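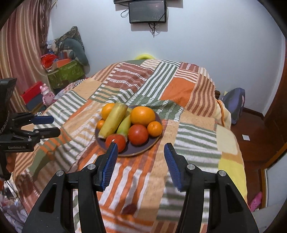 Attachment 1. Fruit plate setup, Batista site, two hand-held grippers.

Ticket 2549
Queue: Recording rules and review
Product: Prellum review tool, Callico handling rules
Status: Closed, rule text changed
Priority: Normal

Reported problem
Prellum is rejecting fruit plate recordings with the code NEIGHBOR CONTACT. 71 came back in one batch from Batista. The operators say they followed the Callico rules as written and want to know what they should be doing differently. Takmont is waiting on the batch, so please answer before the September delivery if possible.

First reply, 9:40 a.m.
Please confirm which version of the rules the site has printed. Also confirm whether the rejections are all on one kind of object or spread across the plate.

Site reply, 11:15 a.m.
Printed copy matches the one in the shared folder. Nearly all the rejections are on tomatoes. A few are on the small citrus. None on the bananas. We cleaned the pads and ran the jaw check again, no change. We also tried a slower approach and still got the code.

Review notes
Went through 10 of the rejected recordings by hand. In eight of them the jaws came down open on both sides of the target and closed on the target only. Those should have passed. In the other two a finger pushed a second piece of fruit before the grasp, and the rejection is correct under the current rule.

The rule in question is 4.2: "The gripper must not touch any object other than the target." Prellum takes this literally and counts the plate as an object. With a tomato sitting low near the rim, it is hard to get both pads down far enough without a fingertip brushing the plate. Bananas are picked higher up, so it doesn't come up there.

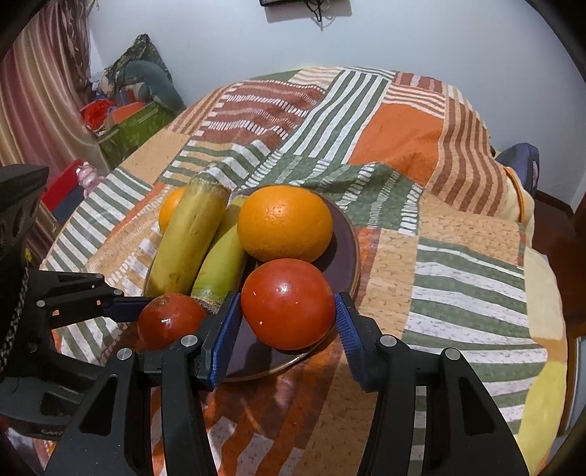 For low round items the approach we want is jaws open, one pad on each side, close slowly and stop as soon as the item is held. Squeezing harder to make up for a shallow grip is worse than a light touch on the plate, and 5.1 already says not to crush soft food. An operator who follows 4.2 to the letter ends up breaking 5.1.

Change made
4.2 now reads: "The gripper must not touch any object other than the target. Light contact with the plate or supporting surface is allowed if it does not move." The Prellum check has been updated to match. Pushing a neighboring item is still a reject.

Also added under 4.3: if two operators are working over the same plate, only one gripper goes in at a time. The other stays clear until the first has backed out.

Re-run
The batch was put through again at 3:20 p.m. with the new check. Most of it passed. The remaining rejects are real neighbor contact and need to be recorded again.

Still open
The contact threshold is set at 3000 in the config with no unit given. Moved to its own ticket.

Site reply, 4:05 p.m.
New page printed and the old one thrown out. OK to close.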